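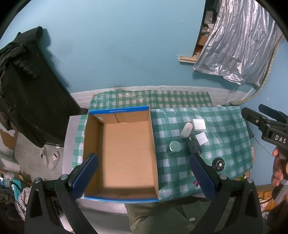

Drokum Keep Box, cardboard, blue trim

Item no. 2134
Sold by Vunard, home and desk storage

The Keep Box is an open box for the small things which collect on a table during the week: the earbud case, the charger with its cable, a little jar, the things you put down for one minute and then search for in the evening. It has no lid and no inner walls. You put the objects in, and you see all of them from above.

The box is made of cardboard. The floor inside is left in the natural tan colour, and the rim has a blue trim with small white text. We kept the floor plain so that dark objects, for example a black charger, are easy to find.

How to use it
Stand the box on a flat table. A tablecloth under it is no problem. Put the heavier pieces in first and lay the cables on top, loosely rolled. Glass jars should be closed well before they go in. Please do not use the box for wet things or for food without packing.

Care
Wipe with a dry cloth. If the floor has become dusty, turn the box over and tap it lightly. Cardboard does not like a damp room, so a shelf in the bathroom is not a good place for it.

Delivery
The box arrives folded flat, 2 pieces in one pack. Folding instructions are printed on the paper sleeve. Orders received before 11 in the morning leave our store on the same working day. For the version with lid, please see the Alico series, which will be back in stock in March.

Customer remark
"I bought one pack for my desk and gave the second box to my sister. The blue edge is nice. I would like also a smaller size." Mitra Parsa

Questions about larger orders can be sent to the Hosseinzadeh shop, which also keeps the box for collection.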